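Vostadari hands its mascot to Gerlach, and the numbers stay vague

9 April 2026

Mattress seller Vostadari has hired the animation studio Gerlach to rebuild its cartoon sheep as a computer-generated character, the two companies said Thursday. The sheep will front a national campaign of TV and online spots beginning in November. Neither side would say what the work costs.

The announcement calls the project "a new chapter in how America thinks about sleep." That is a lot to ask of a sheep. The old hand-drawn version has been on Vostadari's delivery trucks for years, and the company offered no evidence that shoppers know its name, or that it has one.

Gerlach will make 86 short spots, most of them meant for phones and a handful for television. The studio says it has already put the character through 155 design rounds, which it describes as a sign of care. It could also be a sign of a client that can't make up its mind. Early drawings shared with reporters showed a sheep with bigger eyes, shorter legs and an eyebrow. Wool is hard to animate well, and the studio has not yet shown the thing moving.

"We wanted a character with a real inner life," said Lemlem Teshome, the creative director on the account at Gerlach. Asked what that meant in a 15-second ad for a bed-in-a-box, she said the team had written a backstory that "may or may not make it to the screen."

The first group of ads is aimed at parents buying for children's rooms, a part of the market where Vostadari has trailed cheaper sellers.

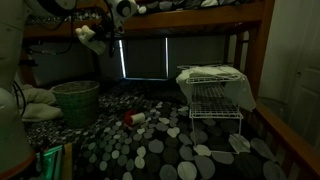 The lower level of a wooden bunk bed. Children's rooms are the focus of the first ads.

Vostadari's case for the spending rests mainly on a survey it paid for. In it, 400 adults were shown a still of the new sheep and asked how it made them feel. The company says most picked "warm" or "very warm." It did not release the full list of choices, and a spokesman would not say whether "nothing" was one of them. The survey did not ask whether anyone planned to buy a mattress.

There is some reason for caution. Vostadari's last big campaign was made by Netura, which put a talking pillow in the ads and promised it would become a household name. The pillow was gone within a year. Netura declined to comment on the switch, and Vostadari would say only that the two had "different visions." The company has never published sales figures from that period.

Rival Nestex has gone the other way and dropped its own cartoon owl last fall, moving the money into discounts and longer trial periods. Its marketing department said in an email that customers "mostly ask about price and returns." Nestex has an interest in saying so, of course, but Vostadari did not produce anything to contradict it.

Gerlach says all of the animation will be done at its own studio, with 100 people on the job at the busiest point. Pressed on how many of those would be new hires, Teshome said staffing was still being worked out. She also would not rule out the use of automated tools for the background shots.

The companies expect to show a finished test spot to store managers this summer. There are no plans to screen it for the public before the campaign starts. Vostadari said it will judge the results by "brand love," a measure it is still developing.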